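# Cotton tees coming out of the wash twisted and musty - machine, powder or me?

**Inna Bilyk**

Hi all, hoping someone has dealt with this. We moved into a rental in April and it came with a Fenier front loader, which I was pretty chuffed about after years of dragging bags to the laundromat. Trouble is, my cotton T-shirts have gone weird. The side seams are creeping around to the front, the hems won't sit flat, and about half of them have that damp dog smell the minute I get warm in them.

I'm doing a 40 degree mixed colours cycle with Bellora powder, one full scoop, plus a glug of softener. Spin is set to whatever the machine picks. I hang most of it on the balcony, but if it's raining it goes on a rack in the hallway and can take a day and a half.

My partner reckons cheap shirts are just cheap shirts and I should stop fussing. Maybe so, but a couple of the twisted ones weren't cheap! Is there anything I can change before I start throwing things out?

---

**Vsevolod Melnychuk**

Buy better shirts mate. Had the same thing, switched brands, no more twist. Can't help with the smell, mine smelt too but I have teenagers.

---

**Taras Ivanyshyn**

You've got two separate problems there, so I'd deal with them one at a time.

The smell first, as it's the easy one. It's nearly always too much product and slow drying. A full scoop is for a really filthy load, and in a front loader the extra doesn't rinse away properly, it just sits in the fibres and gets funky. Halve the powder and ditch the softener completely for a month. Softener coats cotton, and the coating hangs on to body oils. I put 300 ml of plain white vinegar in the softener drawer for the first few washes after I quit (check your manual, some makers don't like it near the seals) and never, ever with bleach.

Then clean the machine. Pull the rubber door seal back and have a look in the fold. Mine was horrifying - grey slime, a hair tie and a parking receipt. Wipe it out, take the drawer out and scrub behind it, empty the filter down the bottom with a towel on the floor, then run the hottest cycle with nothing in it. Leave the door ajar between loads.

Now the twisting. That one is partly the shirt. A lot of tees are knitted on a round machine and the fabric has a natural lean to it, which gets flattened out at the factory and comes back once it's washed. If the seam walked around in the first two washes, that's the knit and you won't fully fix it. You can stop it getting worse though. Wash inside out, don't stuff the drum, and turn the spin down.

The other half is what you do when they're wet.

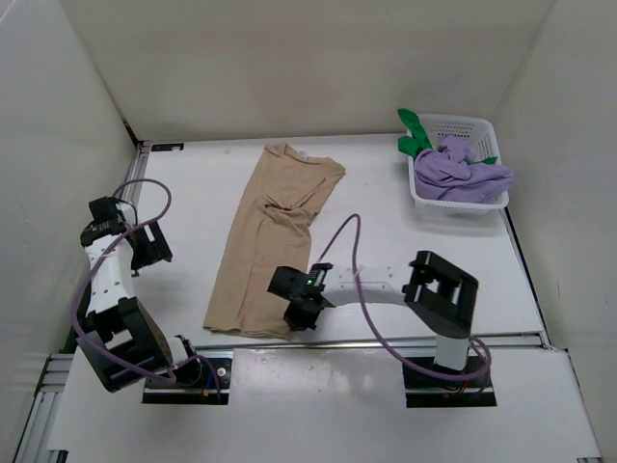 Give each tee a good snap by the shoulders as soon as the cycle finishes, then grab the hem at both side seams and tug it square. Smooth the side seams straight with your hands and dry it flat, or folded over two rails of the rack so the weight isn't hanging off the shoulders. I used to leave the wash sitting in the drum until after dinner and the creases pretty much set in place.

For the hallway days, put a fan on the rack. I have an old Ramix pedestal thing and it dries a load of cotton overnight, even in winter. Open a window a crack as well or you'll just move the damp into your walls.

---

**Inna Harasym**

Seconding the fan! Also check whether you can set the spin yourself. Our old Steinbach had a separate button for it and went to full speed if you didn't touch it. I do tees at 800 and towels on high, and the tees come out a bit wetter but way less crumpled.

One thing I'd add for the ones that already smell: soak them overnight in a bucket with oxygen bleach (the colour safe sort) before washing. It rescued most of my gym gear, except for one polyester top that I swear is haunted.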